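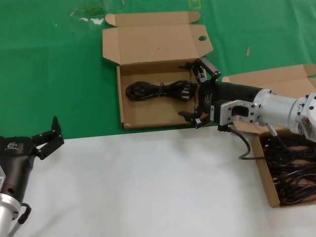 A reader wrote in after my last post to say that I was mad to give up sugar in my tea before giving up the biscuits, and that anybody with sense would do it the other way round. Well, perhaps! I've thought about it a good deal (mostly at four in the afternoon, with the kettle on) and I still think I picked the right one, though I can see I'm going to have to defend myself.

I used to take two spoons in every cup, and I was having a lot of cups. It's been nine weeks now, and the first of those was horrid, I won't pretend otherwise. Everything tasted of wet hedge. I tried the loose leaf from the little shop in Josside, the one with the bell that sticks, and that helped more than I'd expected, as it's a softer sort of tea and doesn't go bitter if you wander off and forget it, as I always do. Then in September we had our few days at Ustireck and the landlady brought up a tray with the sugar already stirred in, bless her, and I could hardly get it down. It was like drinking a pudding.

So that was that, really. I've got 24 teabags left of the strong stuff and I'm saving them for visitors, who can have as much sugar as they please.

As for the biscuits, I'm keeping them. A plain ginger one is best with unsweetened tea, dunked quickly, and I'd say a shortbread comes next, though you do have to be careful with the crumbs. If any of you have a good recipe for oat ones that hold together in the cup, do please send it along, mine keep sinking.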